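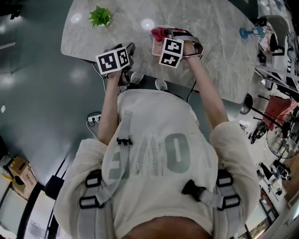 I'd been at Zallness for maybe ten minutes when the technician I'd come to see handed me a screwdriver and asked me to hold it. She looks after the station they call Kamel, a pair of handheld grippers with their cables, their cameras and the table they're used at, and she had a jaw pad to change before the morning session. So we talked while she worked, and I gave the screwdriver back when asked.

"People think I look after robots," she said. "Most of my week is cables and sticky pads."

I wanted to know what a normal morning looks like, and she laughed at the word normal. She gets to the Romthorpe site before the operators do, puts both grippers down on the table and opens and closes each one slowly with her ear right next to it. A good one makes a soft sort of hush. A bad one clicks. If it clicks she takes it apart, and if she can't find the click she swaps it for the spare and finds it later, with coffee.

Then come the lenses. She wipes them with a dry cloth, then looks at the picture on the monitor, then usually wipes them again. "Fingerprints! Everybody picks the thing up by the lens. I do it too. I've put up a sign about it and I still do it."

The marker cubes get more of her attention than anything else, and I have to admit I'd taken them for decoration. The pattern on each face is how the software, which here is Vodance, works out where the gripper is and which way it's turned. A cube that has slipped by the width of a fingernail will still track beautifully. It'll just be wrong all day, and she finds that much scarier than a cube that won't track at all.

"I'd rather have a red light," she said. "A red light I can fix. With a cube that's moved a bit, you find out on Tuesday that Monday's no good."

So there's a check. Each gripper goes into a little cradle she made herself, and the software compares where it thinks the cube is with where the cradle says it has to be. If the two don't agree she loosens the cube, seats it again, tightens it and starts over. She let me try one. I tightened it crooked (of course I did) and she undid it without a word. 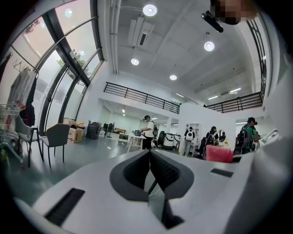
The Romthorpe loft from one of the gripper cameras, with the railings running across the middle.

I asked about the room, which is a lovely one, all high ceiling and big windows. Lovely for me, anyway. She has strong opinions about those windows. When the sun comes in low the cameras try to cope with it and the table goes dark, so she fixes the exposure by hand first thing and has another look after lunch. The ceiling lights bother her too, mostly when they bounce off something shiny. She keeps meaning to try a matte mat on the table and hasn't got to it.

The jaw pad, meanwhile, was putting up a fight. The old one had come off in strips and left its glue behind, and she was rubbing at it with her thumb. Pads wear faster with cloth than with hard things, she told me, and cloth is what Kamel mostly gets: pick it up, lift it, drop it in the container, take it out again. She changes the pads every 500 grasps whether they look tired or not. The last set on this gripper came off at 423, when a corner started to lift, and she wrote that down in the log as well.

The log is a paper notebook, by the way. I'd expected a spreadsheet. "I have a spreadsheet," she said, "and I fill it in from the notebook. My hands are usually dirty." She turned it around so I could see. Page 107 was nearly all about one connector, with a drawing of it, an arrow, and the word AGAIN underlined. 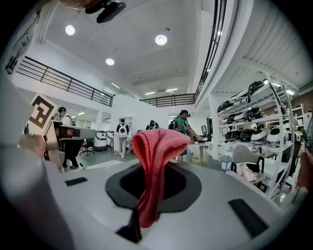
That connector is her sore spot. The cables hang off the grippers all session long, and every time an operator reaches or turns, the plug takes a little of the pull. For a while she was replacing it so often that she kept spares in her coat pocket. What finally helped was a loop of slack tied down close to the handle – she'd seen the same thing done on a vacuum cleaner – so the tug lands on the tie and the plug just sits there. She's got 2 ties on each cable now. The second one, she said, is for her nerves.

What would she change if someone gave her a free week? I thought she'd say new motors or better cameras. She wants quick-release screws on the housing. To get at the jaw she has to take off the cover, and the cover has one screw that goes in at an angle, and that's the screw she drops. She has a magnet on a string for it. She showed me the magnet with real pride.

By then the new pad was on. She pressed it down and held it, chatting over her shoulder about adhesives (she likes the kind that gives you a minute to change your mind), then closed the jaw on a bit of scrap fabric and gave it a good yank. It held. She opened and closed it once more by her ear, nodded, and wrote a line in the notebook.

The operators were coming in for the session, and one of them asked if Kamel was ready. "Give me one cradle check," she said, and held out her hand for the screwdriver, which I'd picked up again without noticing.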